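Home | Going | Giving | Letters home | Questions | Contact

How to weigh up a short-term church mission trip before you say yes

I have been on four of these trips and helped to organise two more, and I still flinch a bit when someone stands up at the front with a map and a sign-up sheet. Some trips do a lot of good. Some are a holiday with a T-shirt. From the pew they look much the same, so you need a way of telling them apart before your name goes down and your deposit goes in.

What follows is the method I use. It takes a few evenings and a couple of awkward phone calls.

Step 1. Find out who asked for the team

Start here, before flights or dates. Ask the leader which church or group at the other end invited you, who wrote the letter, and what it said. You want to read the letter yourself. If it says "please send eight people who can plaster a wall and stay a fortnight", good. If it says how wonderful it would be to have fellowship with you again, ask some more.

Quite often there is no letter. The trip happens in July because it happened last July. I don't say God can't use a trip like that, but I would want to hear it from the people who have to cook for you.

Step 2. Do the sum

Write down the full cost for one person: travel, jabs, insurance, food, the gift you will feel you ought to take. Multiply by the size of the team. Then write to the host church and ask what they would do with that amount if it came as a bank transfer and no team came with it.

On my second trip, with a group called Cotel, we were 47 people and each of us raised over £700. We painted a hall. The hall did need painting. There were also men in that congregation who painted for a living and had no work that month, and they stood and watched us get it on the windows. I have thought about those men more than I have thought about the hall.

Sometimes the answer comes back that they would still like the team. Fine. Believe them, and carry on to the next step.

Step 3. Test the word "called"

I am a believer and I think people are called. I also think the word gets used to end conversations. When you catch yourself saying it, try these on paper:

Would I go if I couldn't tell anyone at home about it?
Would I go if the job was washing up?
Have I ever done this sort of work in my own town?
Has anyone who knows me well told me not to?

Give it a week and read your answers again. Show them to someone who doesn't flatter you. If the third answer is no, spend a few Saturdays' worth of time at the nearest food bank or lunch club first and see how you get on. A plane won't change what you're like with strangers.

Step 4. Ask about children and vulnerable people

Any trip that puts you with children should have checks, a written policy and a named person to report to, abroad as well as here. Ask to see the policy. "We've never had a problem" is no kind of policy. If the plan includes visiting a children's home for a few days of games and hugs, I would say no to that part and explain why. Those children see a great many people leave.

Step 5. Read the money page twice

Look for where the fee goes. A sending group called Min gave us a single line, "ground costs", and it took three emails to find out that this included a day at the beach. I have nothing against the beach. I do object to my neighbour's sponsorship paying for it under another name.

Be straight in your own fundraising letter too. Mine used to say "help us change lives". It now says what we will be doing, how many days we will be doing it, and what the leftover money is for.

Step 6. Pack for them, within reason

Ask the host for a list and stick to it. Suitcases of used clothes are mostly a way of clearing our own cupboards, and somebody has to sort them at the other end. Buy what you can once you arrive, from a local shop. Take your own work gloves, a paper Bible and fewer shirts than you think. 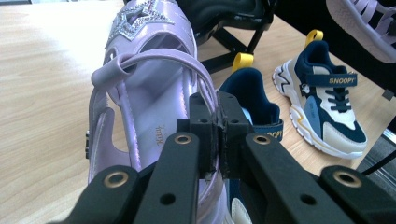

How long should a first trip last?

Two weeks is the shortest I would bother with. You lose the first few days to tiredness and upset stomachs, and the last two to goodbyes, so a one-week trip leaves very little in the middle.

Step 7. Agree the afterwards before you leave

Ask the leader what happens six months on. Who writes to the host church? Who asks them what went badly? A group I went with, Uvby, sent the host pastor a form with 60 tick boxes, in English, and called it feedback. A phone call with a decent interpreter would have done better.

Put one thing in your own diary as well: a date to ring or write to somebody you met. If you can't think who that would be by the time you land at home, write that down.

If you've got this far and still want to go, then go, and work hard, and let yourself be told what to do.

Comments

Unai Villalobos
I grew up in a church that received teams every summer. Step 2 is right, but please know that when you ask us about the money we may be too polite to answer. Ask twice, and ask the women who run the kitchen.

pewnumberfour
Bit harsh. Our team came back with faith on fire and three of them are now in full-time ministry. Can't put that in a sum.

Margate Ruth
We sent £300 in place of a team member who dropped out and got a photo of a mended water pump. No regrets. I did still miss going, though.

oldboots
What about retired people? Knees are gone but I can do accounts.

Contact: use the form at Postside | © Postside | Page last changed September 24, 2019 | Back to top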